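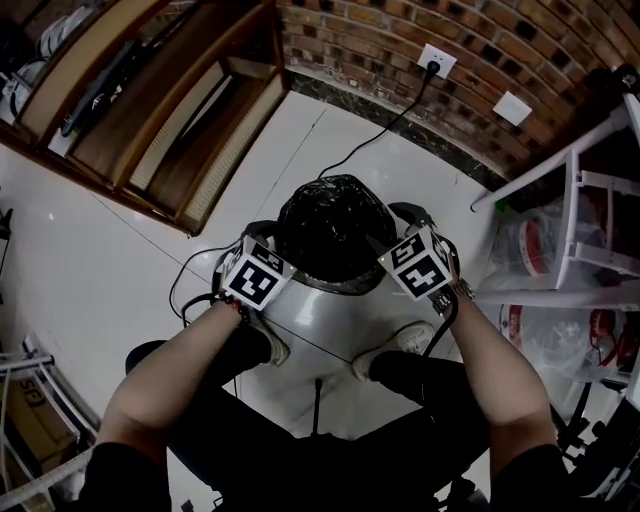
Both marker handles in hand, grey appliance on the tiles.

About Herusora

March 2, 2019 | By Herusora

Print | E-mail

Hello, and thanks for clicking through to the page that most people skip! I'm the person behind Herusora, and if you've sent us a question through the site it was me who wrote back (sorry if it took a while, I had a run of quotes to get through last month).

We help small teams work out what to buy when they want to get a robot doing something useful. That might be a college lab with a grant that has to be spent by April, or a workshop that wants an arm to load a machine, or a couple of people with a good idea about household jobs and not much in the bank. We don't sell robots and we don't take a cut from anyone who does. You pay us for a plan and a budget, and then you go shopping with it, or you decide not to, and I've been just as pleased with some of those.

I started out on the other side of the table. My old job was running the kit cupboard for a group that taught arms to pick things up, and I signed for a lot of boxes. Some of what we bought was brilliant. Some of it stayed on a shelf because we'd spent everything on the arm and had nothing left for a bench, a guard, a spare gripper or anybody's time. I kept a notebook of all the bits we forgot, and when I left there were 63 lines in it. I typed them up into a spreadsheet, a friend asked to borrow it, then a friend of theirs did, and that was more or less the start of the business.

The spreadsheet is called Jillidell now (it was called "bits_final_new" for far too long) and it's still what we use on every job. It has 49 rows these days, as a lot of the old ones turned out to be the same thing written twice in a bad mood. Each row is something you may have to pay for: the arm itself, the mounting plate, cables of the right length, a second set of cables, delivery, somebody to lift it, insurance, training, batteries, and so on down to printing and laminating. You put a figure in or you write "no", but you aren't allowed to leave it blank. That's the one rule I'm properly strict about.

What we do for you

Most jobs begin with a phone call and a visit. I like to see the room, because a floor plan never tells you where the sockets are or how wide the door is. I'll ask what you want done and how often, and who's going to look after the thing once it arrives. Then I go away and write it up. You get the filled-in Jillidell, a shopping list in the order I'd buy it, and a page of notes in plain words that you can hand to whoever holds the purse.

I nearly always split the list into 2 stages. Stage one is the cheap stuff that lets you find out if the idea is any good, and stage two is the big spend. People find this a bit frustrating when they've already picked out an arm and got the brochure on the desk, and I do understand, I love a brochure! But a pair of hand-held handles with marker cubes on top, a camera and a normal chair in a normal room will let a person go through a household task by hand and give you recordings to look at, and you can have the argument about reach and grip before you've signed for anything heavy. I've had clients swap to a smaller arm after a week of that. I've had one swap to a bigger one too, so it doesn't always save you money.

If you're thinking about collecting recordings that way, please budget for people's time. It's the row that gets the smallest number and it should often get the largest. Setting things out again between goes takes ages, knees get sore if you're working at floor level, and everybody needs a tea break. Put in a decent chair as well. And marker cubes get knocked about, so price up spares while you're ordering the first lot.

Where we are

The office is upstairs at Lewis Yard, over the joinery, and there's a demo room on the ground floor where you can try things before you decide. Ring first, please, as I'm out on visits a fair bit. Parking is easy before lunch and hopeless after it. We also go to the Urker equipment fair each spring and you'll find us near the back by the tool hire people. Come and say hello, even if you've already bought something – I like hearing how it went, and I pinch good ideas for the spreadsheet.

What it costs

A first phone call is free. The visit and written plan are charged as one fixed fee, agreed before I set off, and travel is on top if you're a long way out. Schools and colleges pay less. So far we've done 33 written plans, a few of them for people coming back with a second project, and the fee has gone up once in that time (the website wasn't changed for ages afterwards, so if you've got an old page printed out, check with me).

I don't do maintenance contracts or repairs, and I'm no use at all on finance and leasing beyond telling you which questions to ask. I can look over a lease quote and say whether the kit in it makes sense for the job. For the rest you'll want an accountant.

If you'd like a blank copy of Jillidell to be getting on with, send a note through the contact form and I'll e-mail it over. Tell me which version of your spreadsheet program you've got, as the older ones make a mess of the totals column and I have a separate copy for that.

Print | E-mail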